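Category: Smallholder guides / Cooperative records
12 shares · 5 comments

4. Setting up the member register

Read this section before you enter a single name. Posgate ships with a default register that looks finished and isn't.

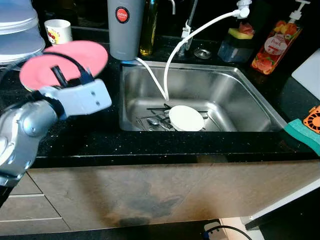
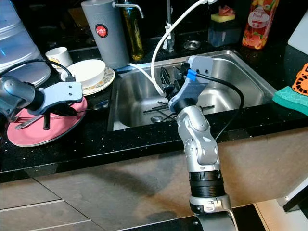
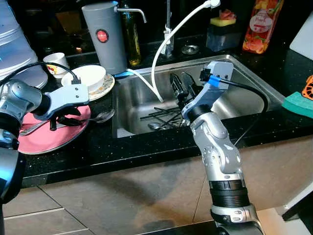

Modise Field Manual, issue 30, page 4

4.1 Open Register and choose New group. Ignore the wizard. It assumes one grower per household — in most villages that is simply wrong.

4.2 Add each adult who works the plot as a separate member. Don't use the "spouse" field. It doesn't carry over to the payment list, whatever the help text says.

4.3 Enter the plot size from a measured walk. If all you have is the owner's word, tick Estimated.

4.4 Under Training, record who sat through the session, not who was invited.

NOTE: The "fairness score" Flellix added in October is worked out from the boxes you tick. Tick them all and you score full marks. I would not put it in a report to a buyer.

4.5 Save, then print the list and read it aloud at the next meeting. Allow 30 minutes. Correct names on paper first.

CAUTION: Deleting a member also deletes their past deliveries. Usuvham calls this tidy. Use Suspend.

4.6 Export a copy every 30 days. The automatic backup is said to work — check the file opens.

Revised by Hideaki Shimada, 4 February 2018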